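Priltano Two-Arm Cable Handling Cell
Part no. 2227
Home > Equipment > Cells > Cable and wire handling

Overview
Wiring | Controls | Demonstration visits | Ordering

The Priltano is an enclosed bench cell with two robot arms on a shared front rail. It is sold for sorting, holding and routing loose cable and light wire in small batches. The cell is supplied by Pruvwood and set up on site by Brandness. Customers may see it at work before ordering at the Urban demonstration room, where one complete cell is kept in running order.

What is supplied
Enclosure with aluminum extrusion posts and rear crossbar
Two arms with two-finger grippers
Wrist camera for each arm
Front rail with two arm mounting plates
Tabletop (choice of surface, see Ordering)
Operator pendant and stop button on a 5 m lead
Printed setup manual and one set of spare finger pads

Not supplied: bins, spools, trays, floor anchors, compressed air. The grippers are electric and no air line is needed.

Wiring
The cell runs from a single supply cord. Both arm controllers share one main switch. Arm cables should be checked for rubbing at the wrist every 102 hours of running time, and at once after any change to the mounting position. Replacement conduit is sold by the arm, in one length, and is cut to fit.

Controls
Tasks can be stepped, run once or looped. In step mode the arms stop after each move and wait for the pendant. Grip force is set per task and not per arm — a task that hands cable from one gripper to the other needs a value that suits both. Start low. Soft-jacketed cable marks easily, and a marked jacket is normally the first sign that the force is too high.

Shared space is the area between the arm bases that both grippers can reach. The controller lets both arms into it only when the task is flagged as a two-arm task. If the flag is missing, the second arm waits outside and the pendant shows a hold message.

Demonstration visits
Visits are by appointment, for groups of up to 5. The next open day is 2025-05-16. Siu-ming Choi runs the cell and Tsz-kin Sin covers installation, floor loading and electrical questions. A visit takes 2 hours, split between a running demonstration and time at the pendant.

The demonstration uses loose cable in several colors. Visitors who want to see their own cable handled should send a sample ahead, cut to working length, with the jacket material noted. Connectors may be left on. Samples that arrive on the day can be looked at but may not be run, as grip settings have to be worked out first.

Please note the following for visits:
Closed shoes are required.
Hands stay outside the enclosure while the arms are powered.
Pendant work is done one person at a time.
Visitors may take their own pictures and video.

Open day, cable work on the marble top:
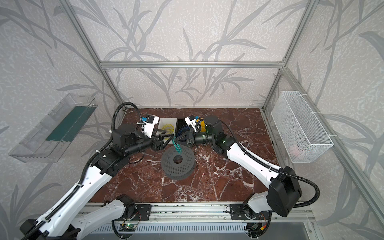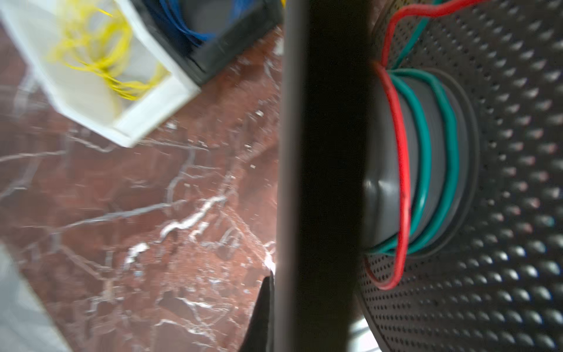 Ordering
Quote the part number and the surface wanted. The standard top is plain gray. Stone tops are made to order and add to the shipping weight, so the floor loading sheet must be returned before the order is confirmed. Wall panels come plain or printed; the print has no effect on the working of the cell, though a strong pattern behind small parts can make wrist camera setup slower.

Lead time is given with the quote. Orders placed in December ship after the yearly stock check. Brandness will need clear access to all four sides of the cell during setup, and to the front and one side after that.

Returns: spare finger pads and unopened conduit only.

Related items
Finger pads, soft, pair
Finger pads, ribbed, pair
Arm conduit, uncut
Mounting plate, front rail
Pendant lead, replacement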